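In July I visited the open day of the Zupan wood workshop in Steronside. I had read one small notice in the library and I did not expect much, but I stayed until they closed the gate at 6 in the evening.

The workshop stands behind the old Mellar sawmill, and the road to it is not well marked. I walked past it two times. At the entrance each visitor got a paper map and a ticket for tea. The first room is where the wood is dried. It smells very strong, a little like bread, and the boards lie on thin strips so that the air can pass under them. Our guide told us that a beech board must wait eight months before it is cut. I asked if a warmer room would be faster, and she said yes, but then the wood bends.

The second room is the loud one. They cut spoons, spatulas and chopsticks there, and on a good day 3,000 pieces leave the saw. We had to wear ear protection, so the guide wrote her explanations on a small board and held it up. I found this very charming. The finishing with oil is done upstairs by hand, and each worker there finishes up to 1,000 pieces in a week.

After the tour, the talk in the tea room was about how to keep wooden things at home.

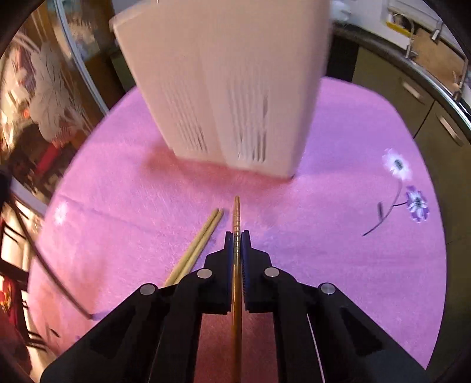
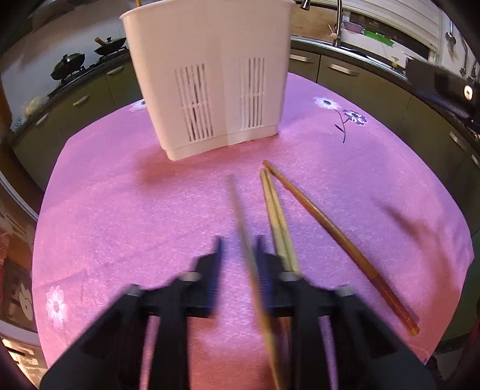 The advice was simple and I wrote it down. Wash wood quickly with warm water and do not leave it in the sink. Let it dry standing in the air, in a holder with openings, and never in a closed drawer. Two times a year, rub it with a little oil. I must confess that I put everything in the dishwasher until now, and my spoons look gray because of it.

The shop was my only disappointment. It is very narrow, and the line went out of the door. Most of the Zeleo bowls, which I wanted for my sister, were already sold. I bought a butter knife and a small bottle of oil instead, and I paid eight dollars for both.

If you want to go next year, take the early bus from Steronside and wear closed shoes, because there is sawdust everywhere. The tea is free, but the cake is not, and the plum cake is better than the apple one.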